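Is a refurbished office PC really worth it, or am I paying for someone's e-waste?

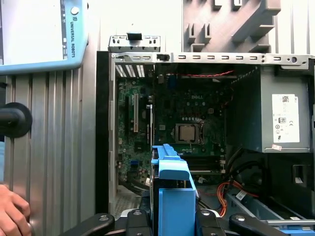

My daughter needs a computer for school and I've been looking at refurbished office machines. A seller called Lindetti has one for 200 with a 40-day return period. The listing says "fully tested, 11-point check, as good as new". I've read that sentence on four different sites now and I don't believe it on any of them. What are the 11 points? I wrote and asked, and got a reply thanking me for my interest in their products.

The other option is a new one from Plonus at 596. That is a lot for essays and the odd video call. My brother-in-law says ex-office computers have been running all day for years and are worn out by the time they're sold. He also says this about cars, and buys used cars.

Has anyone bought one and still been happy a year later? Please don't just tell me to build my own.

Posted by doubtful_in_Sekville

Ziad Daher

Your brother-in-law is half right. The parts that wear are the drive, the fans and, after a long time, the power supply. The processor and the board mostly don't care. So "fully tested" tells you very little unless they say what they did about the drive.

Write to them again and ask three things only. Is the drive new or used, and if used, how many hours has it done? How much memory is fitted, and is it one stick or two? Is Windows properly licensed, and is it a version that still gets updates? The last one matters more than people think. Plenty of these machines are cheap because they can't officially run the current version, and the listing will be very quiet about it.

If they won't answer in writing, walk away. If the drive is an old spinning one, knock the price of a new solid state drive off in your head and see whether it still looks like a bargain.

I'd also read the returns page before the product page. Forty days sounds generous, but check who pays the postage. Sending a heavy desktop back can eat a fair slice of what you paid, and some sellers are counting on that. Also check that the return is for a refund and not a credit note.

I wouldn't take "grade A" seriously either. It normally describes scratches on the outside, and each seller makes up their own grades.

marrowfat

bought one from Oltmanns, works fine, never had a problem. you're overthinking it, just get the 200 one

tilly_h

I'd be wary of the answer above, one machine working fine proves nothing about the next one. Mine came from Oltmanns too and the wifi was missing altogether. Office computers are often plugged into the wall with a cable and never had it. It was in the listing if you knew to look, in the sense that wifi wasn't mentioned. Same goes for a webcam and speakers, so add those up before you compare it with the new one.

That said, I kept it. I bought a little USB wifi adapter and it's been used for homework most evenings since July. I still wouldn't pay extra for their three-year warranty. Mine excluded the drive and the power supply, so you can work out what that was worth.

doubtful_in_Sekville

Thank you Ziad, I've sent your three questions off. They replied on Wednesday to say the drive is "SSD quality", whatever that means. I've asked again.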